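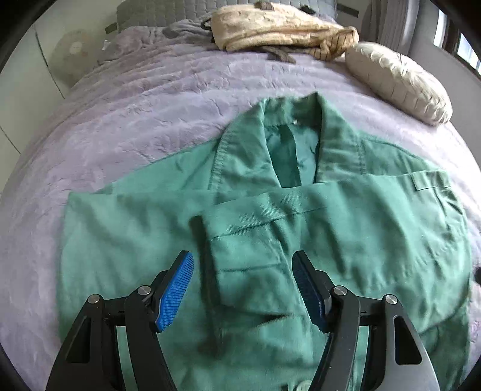

Fig. 2. Work jacket laid flat, one sleeve folded across the chest.

4.3 Washing workwear in the Florine

1. Empty all pockets and close the flaps.
2. Turn the dial to Cotton Heavy. Load no more than 2 jackets at a time.
3. Pour liquid detergent into the left-hand drawer, up to the line.
4. Set the spin to 1000 and press Start.

Note: For oily marks, soak for 20 minutes first (see 4.5).

Caution: Do not wash items that have been in contact with petrol or white spirit. Vapour left in the cloth can catch fire in the drum.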